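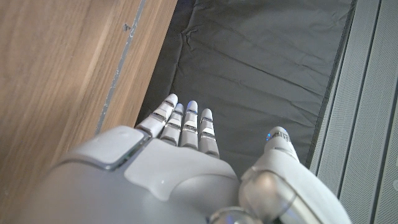 Dark, crinkled sheeting in the gap between a wooden panel and a ribbed gray one at the Prindstead packing room.

Shared packing room opens in Prindstead, with a few things left to prove

Jul 8, 2022

PRINDSTEAD - A shared room where small makers can fill, label and pack their own bottles has opened on the ground floor of the old Farport Road print shop. The company behind it, Wimeo, calls it "a complete finishing space for growing brands." On the strength of a morning's visit, complete is a generous word.

Wimeo rents the room by the month for $587, or by the half day at a rate it says will be posted "shortly." For the monthly fee a maker gets table time, a shelf, and use of the power. Jars, bottles, caps, labels and shipping boxes are extra and have to be brought in or bought from the company. So is cleaning, if the table is left in a state the company considers poor. The agreement does not say what a poor state is.

The company says 14 makers have put their names down. It would not say how many of those have paid. Two we reached by phone had filled out a form on the Wimeo website and heard nothing back. A third, who makes hand lotion in her garage, said she had been offered a spot but wanted to see a sink first.

She may be waiting a while. A sink was in the plans shown to neighbors last December, along with a second table, a drying rack and a separate area for food. The brochure handed out at the opening mentions none of those except the food area, which is now described as "phase two." Asked when phase two begins, Wimeo said it would depend on demand.

What the company talks about most is the way the work is laid out. Its system is called Motaung, and as explained on the tour it amounts to this: one product goes on the table at a time, it stays inside a marked area, and it gets its cap and label checked before the next one comes out. Makers are asked to sit through a training session on Motaung before their first booking. The session costs extra too.

There is sense in it. Anyone who has filled lotion or salad dressing at a kitchen counter knows how quickly full bottles get mixed up with half-full ones, and how a label put on over a drip will slide. Working on one bottle in one place is a sound habit. Whether a sound habit needs a name and a training fee is another question, and the company's answer on that point was mostly about its values.
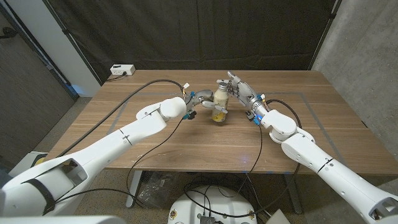
The work area turns out to be a faint gray rectangle on a brown wood tabletop. It is easy to miss, and a maker with a big batch to get through could be forgiven for missing it. Power comes from a white strip at a back corner of the table, and a large black curtain hangs behind. On the table stood one small glass bottle with a white cap and a yellow label patterned in white, partly filled with something pale and creamy. Wimeo did not offer a figure for how many bottles a person could expect to get through in a half day.

The question matters, because the half-day booking is the one most small sellers would use. A maker with a weekend stall may need a few dozen bottles at most. Someone filling store orders needs far more, and will want to know whether the rent comes out lower than paying a contract packer. We asked for a worked example and were told one was being prepared.

The town has a small stake in the answer. Prindstead gave the project $2183 from its storefront improvement fund, a grant meant for visible repairs to the front of the building. The street side has new paint and a new door. The sign is still the print shop's. Town hall says the grant terms allow 19 months to finish the work and that it has no concerns at present.

Neighbors on Farport Road had more to say about deliveries. The plans called for vans to use the rear lane, which is narrow and floods at the low end after a hard rain. On the morning we visited, two vans had stopped out front with their flashers on, blocking the bus stop. Wimeo says drivers have been told about the lane and that a notice is going up.

The room itself is warm in the afternoon, according to one of the tenants upstairs, whose unit gets the sun on the same side. That could matter for anyone bringing in creams or anything made with oil or eggs. The company says it is looking at fans. Storage for finished stock is limited to the shelf that comes with the monthly rate, and nothing may be left out overnight.

None of this rules the place out. The next nearest shared packing space is a long drive away, and it turns away small batches. A plain room with a good table and reliable power could do well here if the price were clear and the promised sink went in. Wimeo says bookings are open now through its website. When we tried the calendar, it loaded the page for the training session and went no further.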